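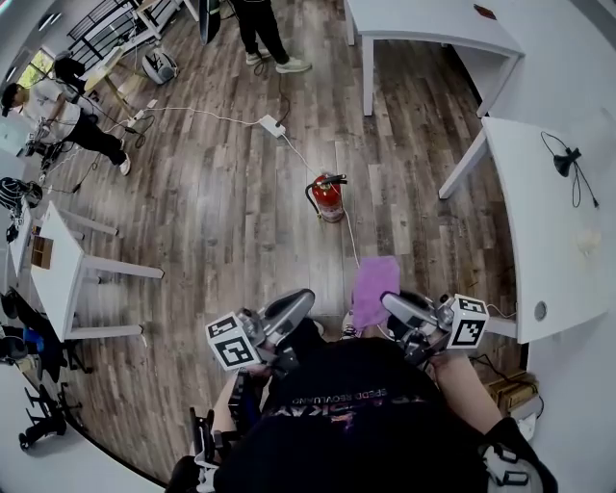 Rustent Hand Grippers: A Workplace Review After 17 Shifts

Prutoda sent our shop two pairs of these in the spring, and I have now put in 17 shifts with a gripper in each hand, teaching a machine to pick up laundry. My mother did the same for me for years and was never paid either.

First, the good. The jaws close evenly and will hold a crumpled cloth without chewing it. The marker cubes stay put on the metal body, so the software knows where my hands are even when I don't. Setup takes 3 minutes once you've found the power strip, and finding the power strip means following the cables, of which there are plenty.

Now the forearms. By lunch you feel them. The straps help, but the buckles were designed by someone with no elbows. Onni Saarinen, who is left-handed and built like a door, gave up on his and wears them loose.

As for the job, I used to fold and pack for Saarela's rental linens. Now I fold the same purple cloth over and over and the shift sheet calls it "demonstrations." The pay went up a little. The talking went down a lot, as chatter apparently slows the count. Two people moved over from packing with me and the rest are still packing, and we eat at separate times now, which I mind more than I expected to.

Will the robot take the packing jobs? Management says it will "free us up." I asked for what. They're getting back to me in October.

Price is 2,070 a pair, which I know only from the sign-out form, where it is printed in bold next to the word "breakage."

Verdict: solid tool, poor buckles, decent grip. I'd buy the jaws again with somebody else's money. If Rustent sells a padded strap, please tell our purchasing desk, as they've stopped opening my emails.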